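Kurberg says its fold-at-the-table plan will cut laundry time. We have our doubts

VODTHORPE, 19/10/2026 — The housing company Kurberg has sent 300 households a leaflet telling them to stop sorting clean clothes on the bed and use a table instead. The plan, named Erum, has five steps and promises to free up 50 minutes a week. The leaflet doesn't say how anyone arrived at that number.

Step one is to push everything to one side and keep the rest of the tabletop clear for folding. Dark clothes get sorted first.
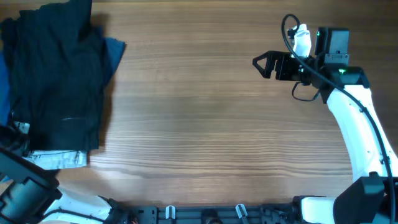

What does it cost to take part? Residents pay nothing for the leaflet, but the optional evening class in the Lahtinen building is $5.

The trouble is the middle of the plan. Steps two and three assume that a person can tell one black garment from another in a heap, at night, under a kitchen light. Anyone who has matched navy socks knows how that goes. Kurberg's answer is to turn things right side out before they reach the table, a chore that goes uncounted in the 50 minutes.

A trial in June signed up 166 households. Nearly 50 sent back the form at the end, and Kurberg calls the response "very encouraging." It has not said what the others thought, or whether they were asked a second time.

A dark heap on a bare brown tabletop does at least leave space to lay out a shirt.
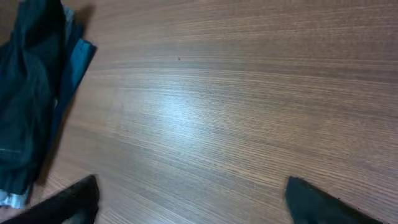
Lauri Pitkänen
Home and Consumer Reporter

Kurberg plans to send the leaflet to the rest of its Vodthorpe buildings next spring. Residents who already fold on the bed can keep doing so — the plan is voluntary.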